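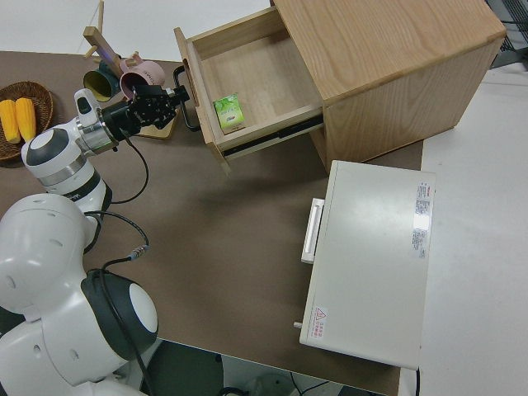
*A bancada de Pustitz, com a gaveta aberta e a garra vazia.*

Chegou-me às mãos o relatório de Kristóf Borbély e Noémi Gál sobre o método a que chamam Cenik, e li-o duas vezes. O número de que toda a gente fala é 682: 682 demonstrações gravadas, um só modelo, várias tarefas domésticas. O número que me interessa é outro, 164, o das tentativas de avaliação. Foram todas feitas na mesma bancada onde se gravaram as demonstrações.

Não digo que o resultado seja falso. Digo que a palavra "generalização", que aparece logo no resumo, está lá a fazer um trabalho que os dados não fazem. O armário é de carvalho claro, o puxador é preto e bem destacado, o cesto com as duas maçarocas fica no seu canto. Um modelo que aprenda a levar a garra até uma mancha escura sobre madeira clara pode muito bem passar por um modelo que sabe o que é uma gaveta. Gostava de ver o mesmo teste com um puxador de madeira sobre madeira.

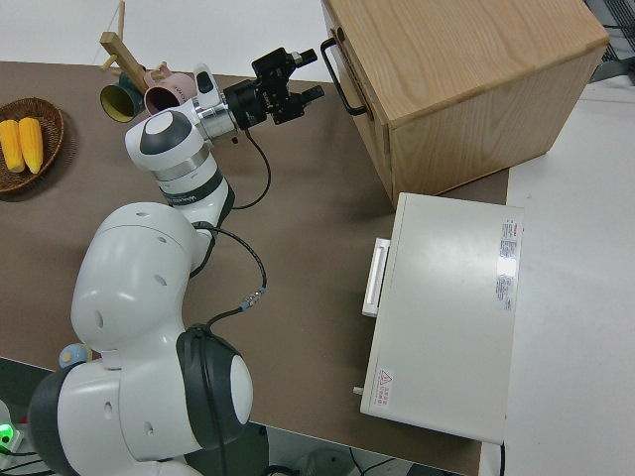 ## O que conta como sucesso

O relatório dá por conseguida a tarefa "abrir" quando a gaveta se desloca, seja quanto for. Kátia Teixeira, que tentou repetir a experiência na Trimex com outro móvel, usou um critério mais duro: a gaveta tem de abrir o bastante para se tirar de lá uma caixa de chá. Com essa regra os resultados pioraram muito. Os autores respondem que o móvel dela era mais pesado. Talvez fosse, mas então que se diga no título que o método serve para gavetas leves.

Edit Medve defende o trabalho com um argumento que levo a sério: sem condições controladas não se compara nada, e uma bancada arrumada é o preço da comparação. De acordo. Só que comparar três variantes do mesmo algoritmo sobre a mesma mesa diz-nos qual delas é a melhor naquela mesa.

A segunda montagem, com o escorredor de pratos, é apresentada como prova de transferência. Mudam os objetos, é certo. As maçarocas continuam lá, a garra também é preta e os pratos estão de pé, separados pela cor. Queria vê-los empilhados no fundo de um lava-loiça. 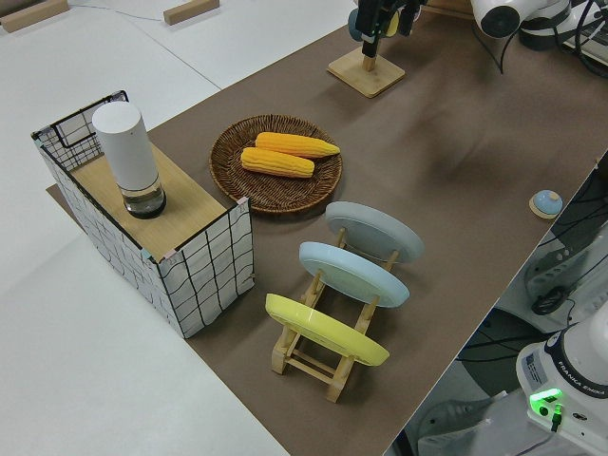

*Os três pratos no escorredor, na montagem usada para o teste de transferência.*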